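Why Can You See Through a Plastic Cup?

461 shares 2 comments

Pick up a clear plastic cup and look at your hand through it. You can see your fingers. Now do the same with a steel tray. You see no fingers, only shine. Both are smooth and both are solid. The difference is in what each material does with light.

What light does when it hits something

Light can do three things when it reaches an object. It can pass through (transmission). It can bounce off (reflection). It can be soaked up and turned into a tiny amount of heat (absorption). Most objects do a mixture of all three.

Clear plastic

Plastic is made of very long molecules called polymers. In clear plastic the molecules are tangled together evenly, a bit like cooked noodles in a bowl, and there are no large clumps or gaps to scatter the light. Most of the light goes in one side and comes out the other.

A small part of the light bounces off the surface. This is why you can find the edges of a clear cup at all. Light also bends a little when it enters the plastic, and the bending is called refraction. Where the wall of the cup curves, objects behind it can look stretched or shifted.

Try scratching an old clear cup with sandpaper. It turns cloudy. The plastic has not changed color. The scratches send light off in many directions.

Stainless steel

Steel is mostly iron. Stainless steel also contains chromium, which forms a very thin layer on the surface and protects the metal from rust. Metals have electrons that can move around freely. When light arrives, these electrons send most of it straight back. A smooth tray sends it back in an orderly way, so it looks shiny. A rough one scatters it and looks dull.

Steel does not need to be thick to block light. Ordinary kitchen foil, which is aluminum, is thinner than a sheet of paper, and light does not get through it either.

Test it yourself

You need a flashlight, a clear plastic cup, a metal tray and a white wall. Work in a dark room.

1. Shine the flashlight through the side of the cup at the wall. Look for bright lines in the patch of light. They are made by refraction.
2. Tilt the tray and shine the flashlight on it. Move the tray until a bright patch lands on the wall.
3. Hold the cup just over the tray and look down. Search for the cup's reflection in the metal.

200 people found this page useful
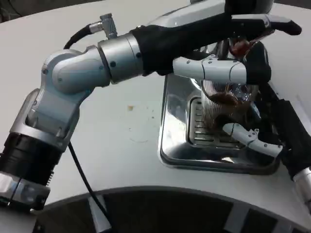
A clear plastic cup over a shiny stainless steel tray.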